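Week 3 of collecting examples for the Dristlow model. The task is a blue patch cable and a 24-port switch in a small open rack. We have 532 usable episodes so far and the target is 2000.
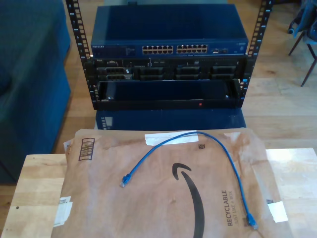 Best day yet was 70 episodes. Most of the time goes on resetting, and on checking that each recording saved properly – the Vatix logger drops one now and then.

We change the starting pose of the cable every time. The first batch had it lying nearly the same way throughout, and the model trained on that was useless with anything else. Lindholm have the old batch if anyone wants to compare.
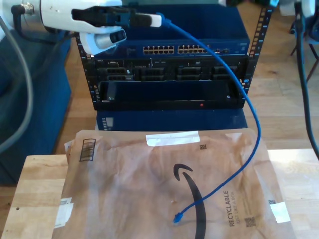

Do you keep the failed attempts?

We keep them, tagged separately. A missed grasp followed by a second try goes in the main set, and a dropped cable goes in the other folder.

Next upload is on Friday. Labels to follow once I've fixed the timestamps.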